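Skanditz is a stage musical by Lucienne Poulain about two sisters who run a dance hall in the port town of Derkenby. It opened in December at the Naseri, a theater with about 1,000 seats, and moved to a larger house in January 2020.

The score mixes folk songs with swing - most of it is played by a small band on stage.

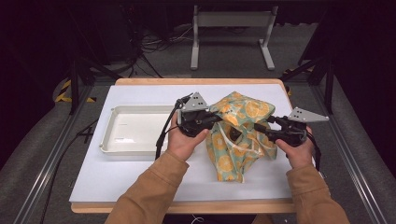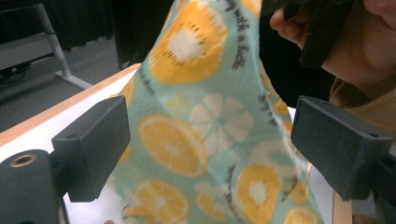

A cast recording was released by Jistside. It leaves out the overture and two songs from the second act.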